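Removing old price sticker from tin advertising sign

Golnar Mousavi
19/04/2019
I bought a tin Tornero soda sign at an estate sale and it has a paper price sticker glued over one corner. The paint underneath looks thin. How do I get the sticker off without lifting the lettering?

jekano78
Just use a razor blade. Works for me.

Asadi
Don't use a blade on painted tin. Lay a damp cloth on the sticker for 8 minutes, then roll the paper off with your thumb. If glue stays behind, put a little mineral oil on a cotton swab and test it on the back edge first.
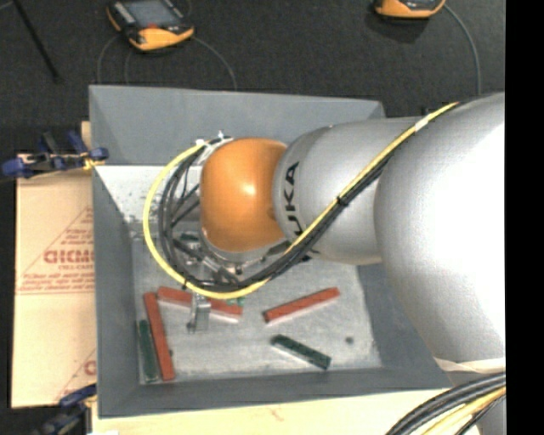

It may take 2 or 3 rounds - let the sign dry fully between them so rust doesn't start at the nail holes. Leave the wax for last.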